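Stop Calibrating and Go Look at the Pads

By Shahnaz Siddiqui

Most of the trouble people have with a hand-held gripper starts at the fingertips, and most of the hours they spend on it go somewhere else. I look after the grippers at Loltora. I think the order in which we check them is wrong, and I would like other shops to change it too.

When the log shows missed grasps, the first thing an engineer does is recalibrate the camera. The second is to blame the operator. Somewhere after lunch a technician gets asked to look at the fingers. By then the lens has been unscrewed and put back, the old calibration has been overwritten, and we have two problems to sort out.

In October we had a bad stretch on the drawstring bags. The set was 1,735 grasps, and the bags kept sliding out on the lift. Two people spent 3 days on the software. The left pad was glazed. I swapped both pads in 11 minutes and the bags stayed put.

I don't tell that story to look clever. I had walked past that gripper every morning with a coffee in my hand. Our check sheet, which came to us from the Ridholm site, had the pads on the second page, under the cable ties.

A ridged pad wears in a way that is hard to see from arm's length. The tops of the ridges go shiny first, then they round over. It will still hold a mug or a box at that point, and that fools people. Cloth is what finds it out. Thin cotton needs the edge of the ridge to catch a fold, and once the edge is gone the fabric slides between the pads however hard you squeeze.

So I want the fingers checked first, at the start of every shift, by the person who is going to use the tool. Open it all the way. Wipe both pads with a damp rag and let them dry. Run a thumbnail across the ridges. Then work the linkage slowly and feel for play at the pivots – a loose one lets the pad tilt off to one side, and you will be back to blaming the camera.

After that, try it on something soft, on something soft. A bare bench is a poor test because it gives the fingers a hard stop to land on. A blanket moves with them and bunches up, and that is closer to the work.

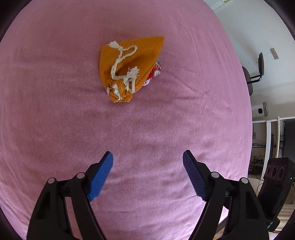

Gripper open over the fleece, with a drawstring bag as the test piece. The ridged blue pads are the part to check.

The argument I hear back, mostly from Lullberg, is that pads should be changed on a schedule and then there is no need to look. I have tried it. We changed them every 40 hours for a while and threw out a lot of good rubber. We also missed a pad that had been fitted with a twist in it, because it was new and so it was assumed to be fine.

Nutsugah moved the finger check to the top of their sheet after I sent them ours. Their technician wants the pivots done before the pads. I can live with that. Calibration can stay on page two.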